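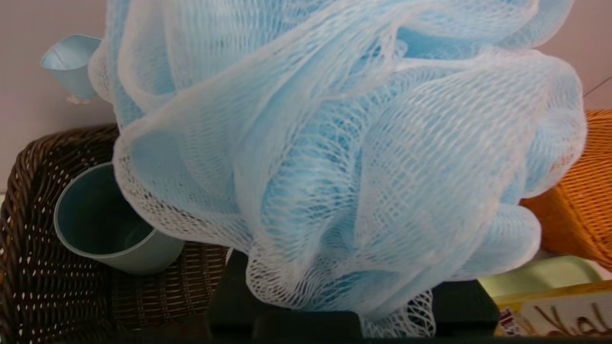

Visit to the Kandament wholesale depot, Larkilmont

Retail and Supply Department, Rostthorpe College

On February 27, 2019 a group of second-year retail students from Rostthorpe College visited the Kandament depot at Larkilmont. The visit forms part of the unit on wholesale trade and was arranged with the depot's training office. This report records the main points for students who were unable to attend and for staff planning next year's programme.

Background

Kandament supplies independent shops with household goods, toiletries and dry groceries. It holds no fresh or frozen food. Most of its customers are single shops run by one family, and many have an account going back to the days when the company traded from a yard behind Rostthorpe station. The move to Larkilmont gave it a proper loading area and, for the first time, a hall in which customers can walk round and choose goods for themselves. The trade counter has been kept for those who prefer to hand over a list and wait.

The depot carries goods for 165 regular accounts. Students had been asked to read the company's terms of trade beforehand, and those who had done so found the morning session much easier to follow.

Arrival and safety briefing

The coach left the college at the usual time and reached Larkilmont without difficulty, although the turning into the estate is poorly marked and should be pointed out to the driver in future. Visitors sign in at the gatehouse and then walk along a painted path to the main entrance. High-visibility waistcoats were provided. Students with open shoes were not admitted to the loading area, as the letter sent home had explained, and two members of the group had to watch that part of the visit from the office window.

Nadine Moussa, who is responsible for training at the depot, gave the briefing and stayed with the group throughout. The department is grateful for the care she took with questions, several of which went well beyond the unit.

Goods inward

The first session covered the receipt of goods. Each delivery is checked against the order before the driver leaves, and any damage is written on the delivery note and signed by both parties. Students were shown a set of old notes on which this had not been done properly, and were asked to work out what the company could and could not have claimed. The exercise took longer than planned. It was also the part of the day most often praised in the feedback forms.

Ms Moussa then explained how a new line is given its place in the depot. Slow sellers go to the upper levels, fast sellers to the lower ones, and toiletries are kept well away from food so that scent does not pass into dry goods. The rule applies to sealed packs as well. A mistake some years ago involving bath salts and crackers is still mentioned to every new starter.

Imported groceries

The import section has grown more quickly than any other part of the business. It was set up at the request of customers whose own shoppers had begun to ask for brands they knew from home, and much of the stock comes through Matar, an importer based near the docks. 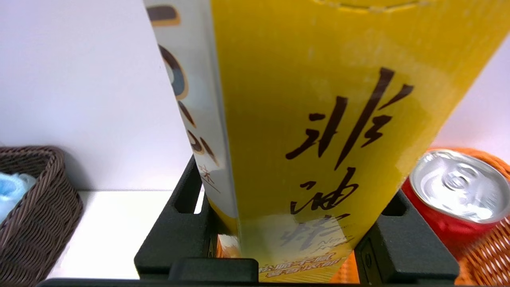 Labelling took up a good part of this session. Food brought in from abroad must carry certain details in English before it may be sold here, including the ingredients, with allergens made clear, and the name and address of the business responsible. Matar applies the extra labels before delivery, but the depot checks a sample from every batch and will refuse the whole batch if the label is missing or covers the date. Students were interested to learn how often the position of the label, as opposed to its wording, is the cause of a refusal.

There was some discussion of minimum orders. A small shop cannot always take a full case of a product it has never sold, and Kandament will therefore split cases on selected lines for a small charge. The charge does not cover the labour. The company regards the loss as a way of finding out what will sell, and reviews the list of split lines every September.

The pricing exercise

After lunch, which was taken in the staff canteen, the group was divided into pairs for an exercise in pricing. Each pair was given an imaginary corner shop, a budget of £200 and a copy of the current price list, and was asked to place an opening order for a shelf of household goods. No pair was permitted to spend more than £100 on any one type of product.

The results varied a good deal. Several pairs chose the lines with the highest margin and left themselves without washing-up liquid or bin bags, which a shop of that size could hardly do without. Others forgot that the price list excludes VAT - a point which had been made twice in the morning - and overspent as a result. The order judged most sensible by the depot's sales desk was a plain one, made up of familiar goods in small quantities, with 6 lines held back until the first week's takings were known.

Points for next year

The group was larger than the briefing room could comfortably hold, and the depot has asked for a lower number in future. A second member of staff should travel so that students kept out of the loading area can be properly supervised. The reading on terms of trade should be set earlier and checked in class before the visit.

The department would also like to allow more time at the trade counter. Students had only a few minutes there at the end of the afternoon, when the counter was quiet, and saw little of how an order is taken from a customer in person. Ms Moussa has suggested that a morning slot would suit both sides better, and a date will be agreed once the new timetable has been issued.

Completed worksheets should be handed in to the department office. Students who still have a Kandament waistcoat are asked to return it with their work.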